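Going back to a paper notebook at work
By Ona Krūmiņa
Oct 10, 2020
2 min read

I stopped using a to-do app in August and went back to a paper notebook. A couple of people asked how it was going, so I'm writing it down.

The app was Isineo. I paid for it for 15 months. It does what it says, and I have no complaint about the company. The trouble was that adding a task took no effort, so I added everything. I would think of something on the stairs, type it in, and feel as if I had dealt with it. When I exported my list before canceling, most of it was stuff I no longer understood. One entry said "ask about the other one." It had been moved forward every week since spring.

The notebook is a plain Bovedetti with a gray cover and lined pages. I had it in a drawer already. I start a fresh page each morning and copy over by hand whatever is left from the day before. If I don't feel like writing something out again, I cross it off. Most of those things never come back. One of them did, a form for the dentist, and I paid a late fee for it.

I keep each day to five lines. Small things like calling the pharmacy go in the margin and don't count. I tried two lines at first because I read somewhere that you should pick two things and do them well, but my job doesn't work like that. I get interrupted too much.

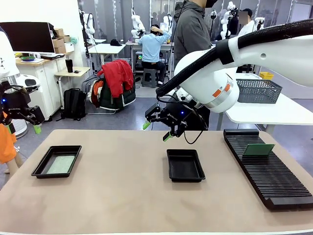
Meetings were the part I expected to go badly. I type faster than I write, and my handwriting got poor over the years. For the first few weeks I missed things and had to ask people to repeat themselves. Now I only write down what I have to do and what somebody else promised to do, with initials next to it. I used to type out nearly the whole conversation, and I never read any of it afterward.

Searching is worse. I won't pretend otherwise. Last week I needed the name of a contact at Nwachukwu and spent my whole coffee break flipping pages. I've since started an index on the inside of the back cover, just a topic and a page number. I have to number the pages myself – I do a few at a time while I'm on hold.

Reminders are the other gap. A notebook doesn't beep. Anything with a fixed time still goes in the calendar on my phone, and I have no plan to change that. My sister says this means I haven't really quit. She may be right.

I also tried the Drondell planner, the one with the printed hours down the side. I gave it up fast. I don't plan by the hour, and the blank slots made me feel behind by lunch.

Pens: I use whatever is in the cup. Gel ink smears on the Bovedetti paper if you close it too soon, so ballpoint is better. The ribbon is already fraying at the end and I've put a bit of tape on it.

I'm near the end of this notebook and have ordered the same one again, in blue this time as gray was out of stock. I still need to decide what to do with the index when I switch over. If you keep one across several notebooks, tell me how you number them.

Contact | © 2020 Ona Krūmiņa | Back to top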